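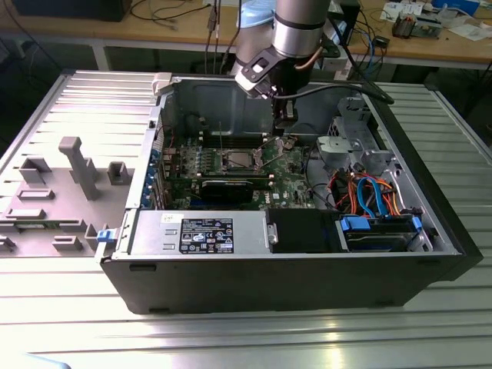 Prellavetti Tower Task Set
For school and college robotics clubs
Print this page | E-mail this page

The Tower Task Set is a bench exercise for student teams who already have a robot arm and want something harder to do with it than stacking blocks. Teams program the arm to work inside a full-size desktop computer tower laid on its side with the panel off.

The set was put together by Gerrit Masilela and Ekua Odoi for the Varer student league, where it has been used as the second-round task. It is now sold separately to clubs outside the league.

What is in the set

- One used desktop tower, checked for sharp edges, with motherboard, graphics card, power supply and hard drive fitted. No CPU cooler.
- Task cards, graded one to four
- Printable files for parts holders, in two sizes
- Team log book
- Teacher's notes

The arm, gripper and camera are not included. Towers are second-hand, so the make and the cable colours will vary. If your club needs two matching towers, say so when ordering and we will pair them if stock allows.

The tasks

Level one is movement only. The gripper has to reach a named point over the motherboard, hold there and come back out without touching the case or the cables. Most teams underestimate this. The drive cage stands higher than the board, and a path that looks clear from the side often isn't.

Level two adds the memory slots. Level three is the hard drive, including the clips that hold it in its bay. Level four is written by the team and marked on the log book as much as on the run.
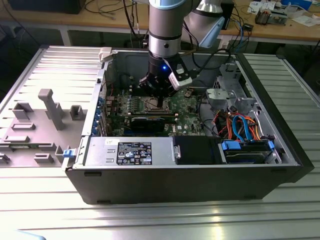
Lining up over the CPU socket. Tower on its side, panel off.

A run is 40 minutes, including set-up. Clubs with shorter sessions can split it after the first task card, but the tower should stay where it is between the two halves or the saved positions will be out.

Setting up

Put the tower on a flat metal or hard-topped table within reach of the arm, and mark its corners with tape. Keep the parts holder on the same surface. The arm's own cable needs enough slack to follow the gripper down into the case – check this by hand at slow speed before anyone runs a program.

The power supply is for display and handling practice only. It must not be plugged in or opened.

Wear and spares

The first league tower went through 2,000 practice moves before we replaced the board, and the drive clips went well before that. Spare clips and boards can be ordered from Zinchenko, who also supply the rubber finger pads. Pads made for the Prilulo gripper fit most small two-finger types.

Price and ordering

£259 per set, delivery extra. One set is enough for a club of up to 20 students working in turns. Orders placed by the end of March go out in time for the summer term.

For questions about the task cards, ask for Zodwa Fourie. For league entry, ask for Kristaps Kütt.

Print this page | E-mail this page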